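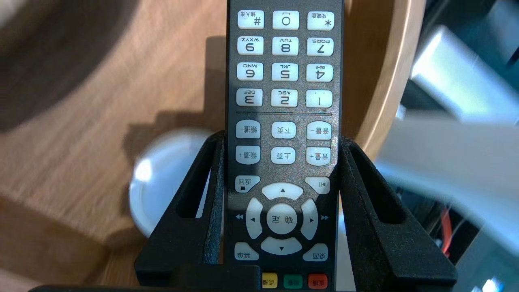 Irora's duty desk asked why the Kakham event was first put at 4.6 and then raised to 4.9. Start the talk with that question.

Slide 2. First figure came from automatic picks at the nearest stations. Flarkholm, 115 km out, clipped on the S wave and was dropped. Revised figure uses the full network, 50 stations.

Slide 3. Depth. Held fixed in the first run, free in the second. Epicenter moved north. Mention the January swarm only if asked.
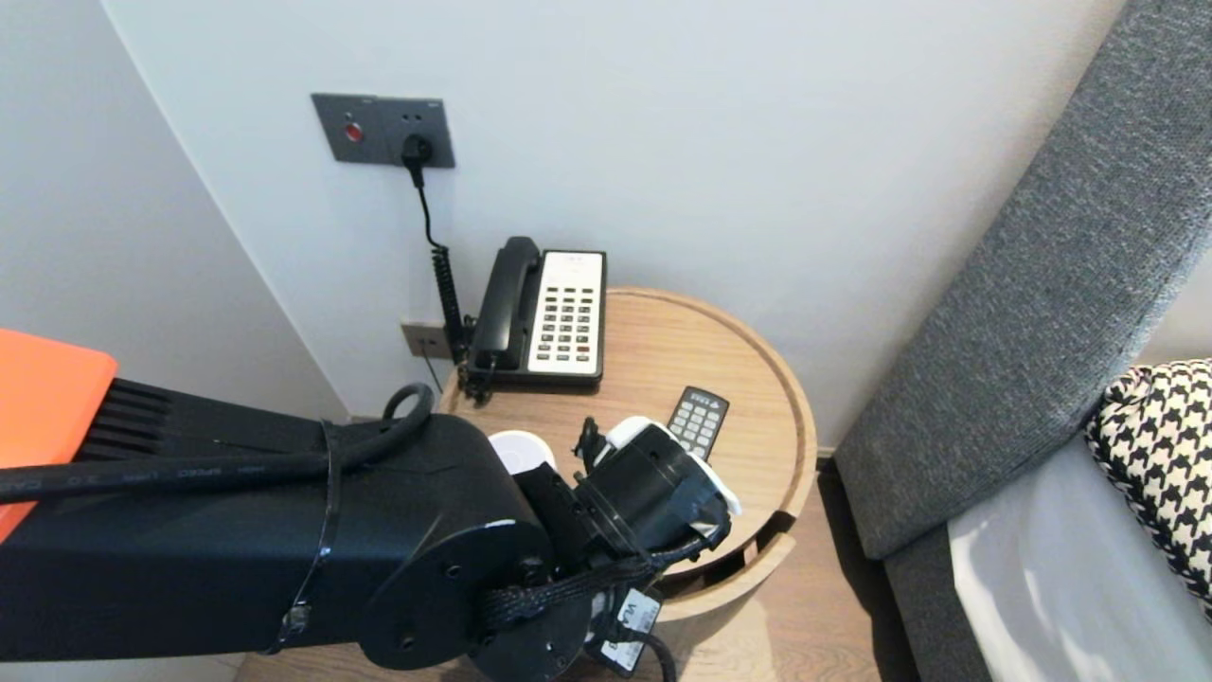 Slide 4. Aftershocks: 465 in the catalog, cutoff as of 5/12/21. Small ones near Szénási are poorly located, so leave them off the map. No damage reports had reached the desk when the second bulletin went out.

Slide 5. Station list, then questions.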